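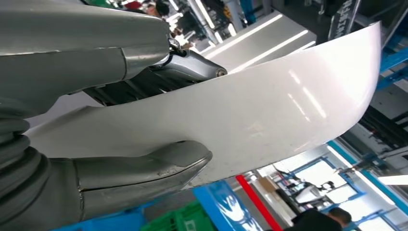 Figure 1. Gray robotic hand gripping a curved white sheet.

Home | Current issue | Back issues | For authors | Contact

Filed under: Analytical Chemistry, Water, Methods

Last updated: 27 July 2019

3. Titrating the well water

3.1 What we measured and how

I'll start with the plain version, as I know some readers will be coming to this from the public health side and haven't held a burette since school. Hard water is water with a lot of calcium and magnesium dissolved in it. To find out how much, you add a compound called EDTA, which grabs hold of both metals one to one, and you keep adding until there is no free metal left to grab. A dye tells you when you've arrived. We used Eriochrome Black T, which is wine red when it's hanging on to magnesium and blue once the EDTA has pulled the magnesium away from it (a lovely color change when it works, and I still enjoy it after all these years!).

We ran 616 samples this way, all of them from private wells in the Kurthorpe and Rivera districts. Each one got the same treatment. I measured 40 mL into a conical flask, added ammonia buffer to bring the pH up to 10, put in a small scoop of the indicator ground up with table salt, and titrated with EDTA from a Helten burette. The salt is there to make the dye easier to handle. Eriochrome Black T goes off quickly in solution, and I lost a whole afternoon early on to a bottle that had turned a sort of tired brown and wouldn't give me a proper endpoint on anything, including the standard.

The pH matters more than people expect. Go too low and the EDTA doesn't hold the magnesium tightly enough, so the endpoint smears out over several drops. Go too high and magnesium hydroxide starts to come out of solution, and then you're titrating only part of what you came for. We made fresh buffer every Monday and kept the bottle stoppered between uses, and I checked the pH of the first flask in each batch with a meter instead of trusting the recipe.

3.2 Calcium on its own

The first titration gives calcium and magnesium added together. For calcium alone we did a second one on a fresh portion of the same sample, this time with enough sodium hydroxide to take it above pH 12. At that point the magnesium drops out as hydroxide and leaves the calcium to be titrated by itself, with a different indicator (Patton and Reeder's, also red to blue). Take the second result away from the first and you have magnesium.

It sounds tidy, and for the Rivera samples it mostly was. The Kurthorpe water was another matter. Several of those wells are rich in magnesium, and the precipitate came down as a thick fluffy cloud that seemed to soak up the dye. The blue would show up, hang about, and slide back toward purple while I was writing down the reading. What helped was adding the hydroxide first, swirling, waiting, and only then putting in the indicator. I also started diluting the worst ones with deionized water before doing anything else to them. I'd do that from the outset if I were starting over.

3.3 Deciding when blue is blue

Let me say a bit more about endpoints, as this is where most of our scatter came from. My rule was that the last trace of red had to be gone and stay gone for 30 seconds of steady swirling. Liudmyla Bondarchuk, who shared the bench with me at Garnance and did a good part of the Rivera set, had been taught to stop at the first clear blue. Both are perfectly respectable habits! But mine gives slightly bigger numbers, and we didn't notice until February, when we swapped flasks for a morning and hers came out lower than mine every single time.

So we sat down with a comparison flask. We overshot one sample on purpose, kept it beside the burette on a white tile, and titrated everything else to match. It faded over the day and had to be remade after lunch. With that in place we reran 30 samples as blind duplicates, each of us working from bottles the other had relabeled, and the gap between us shrank to something I could live with. The earlier Rivera results have been left as they were recorded, but they're flagged in the data table so that anyone who wants to drop them can.

Lighting played a part too. The red to blue change goes through a purple that looks quite different under a yellow lamp and by a north window. We moved the stand to the window and stopped titrating when it got dark, which slowed us down in the winter months more than I'd like to admit.

3.4 Things that get in the way

Iron is the big nuisance in this kind of work. Along with copper and a few others, it can bind to Eriochrome Black T so firmly that EDTA never gets it loose again, and the flask just sits there, red and stubborn, however much you add. A few wells had enough iron to stain the inside of the sample bottles. For those we added triethanolamine before the buffer, which ties up the iron and leaves the calcium and magnesium alone. The order counts here: it has to go in while the sample is still acidic, or the iron comes down as rusty flecks first.

We also ran blanks. Roughly 40 of them, spread through the whole campaign, all made with the same deionized water we used for dilutions and rinsing. Most took one drop or less to turn blue. Two took a good deal more, both on the same day, and we traced that to a wash bottle that had been topped up from the wrong tap. Every sample from that day was thrown out and done again from the reserve bottle.

The EDTA itself was standardized against dried calcium carbonate dissolved in a little dilute hydrochloric acid, boiled briefly to drive off the carbon dioxide and cooled before use. We repeated this each time a new batch of titrant was made up, and the batch number is given next to each reading in the data table.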